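Parveen Khokhar has been setting type by hand in Gellencombe for most of her working life, and she would like it known that she is not a calming influence. "People come in expecting somebody serene," she says. "Then the forme drops on the floor and they learn some new words."

Her press, Jadico, prints small books of poetry in runs of 50. The latest, Hastusitz, went on sale in June. By Friday lunchtime she had sold 86 copies of it, an awkward result, and has been binding more ever since.

"I told the poet we'd be lucky to shift 20. He's been unbearable."

She learned the trade from an old compositor called Văduva, who paid her in sandwiches and left her his type cases. There were roughly 2,000 letters in the best of them and hardly a lower-case k in the lot. She still turns down manuscripts with too many ks – "I say it's a matter of taste" – and once asked a novelist to move a chapter out of Kirkcaldy.

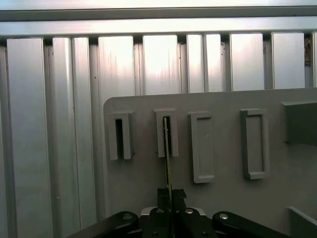
Page 14

Does she worry about the future of print? She puts the kettle on before answering. "I've been told it's dying every year since I started. It looks very well on it."

The next book is a history of local wells, which runs to 819 footnotes. Khokhar has read them all and set 12. The author rings on most days to add another.

"He's 91," she says. "I think he's hoping to outlast me."

Sign up to our newsletter for more interviews like this. You can unsubscribe at any time.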